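Chapter 2
Boxes, Tins and Other People's Cupboards: How Households Store Things

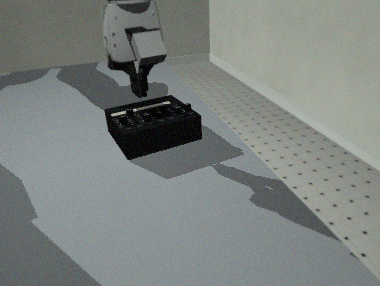
M. Loureiro
Senior Lecturer in Domestic History, Sovstead College

Every house has a drawer that will not shut. Historians have been slow to take an interest in it, possibly because they have one too. Yet the way people put things away says a good deal about what they owned, what they feared losing and how often they expected visitors.

Chapter 1 dealt with buying. We now turn to keeping, a longer and less glamorous business. For most of the period covered by this book, an ordinary family in a town such as Jullidley owned few things and stored them in one chest. The chest was also a seat, a table and, if the roof leaked, a small island. Finding a clean shirt meant asking your grandmother to stand up.

The chest of drawers changed this, though not as quickly as its makers hoped. It cost more, it took up a wall, and it asked its owners to decide what belonged with what. Many declined. The Fiststead inventories, a set of 154 household lists drawn up after deaths in the parish, record drawers holding candles with stockings, seed with spoons, and in one case a cheese.

The lists are our main source for this chapter and should be read with some care. The clerks were paid by the house, so their patience ran out at the attic. "Sundry lumber" may mean a broken stool or up to 4,000 nails. Values are also doubtful - heirs who hoped to pay less tended to stand in front of the good furniture.

We begin with containers themselves: who made them, what they cost and why so many had locks when the key was kept on top. Section 2.2 moves to the built-in cupboard, which landlords liked because tenants could not take it with them. The last section looks at labels, and at the stubborn habit of reusing a tin without changing what is written on it.

Before reading on, open the worst cupboard in your home and make a list of what is in it. Keep the list, as you will need it for the exercise on page 154. You may close the cupboard again, if it lets you.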